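Letter spacing on the recipe cards

I finished resetting the family recipe cards in May, and the part that took longest was the spacing. The body face is Plika, which is drawn tight. At 8 point the lowercase r and n run together, so "corn" reads as "com" on a laser print.

Adding tracking to the whole card fixed that pair and opened gaps everywhere else. I went back to the default and edited the pairs one at a time in Kilter – 26 of them in the end, most involving r, f or t.

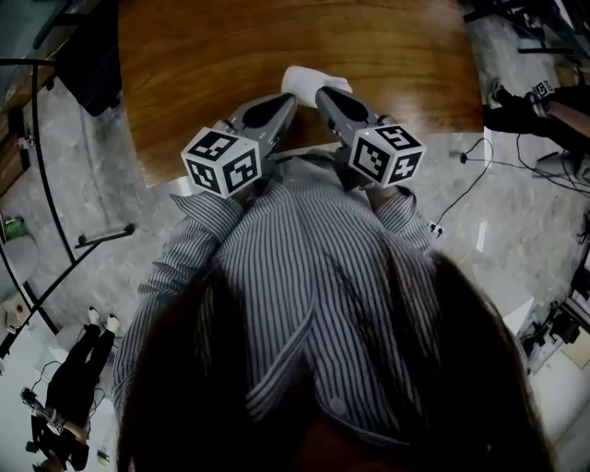
Fractions were a separate problem. The font has real glyphs for the common ones, but thirds are missing, so I built those from the superior and inferior figures and moved the slash left by 24 units. They hold up in print and look slightly heavy on screen.

Boonmee Phromma proofed the set and found two cards where the oven temperature had wrapped onto its own line. A non-breaking space before the degree value took care of both. The kerning table is saved with the card template, and the index cards are next.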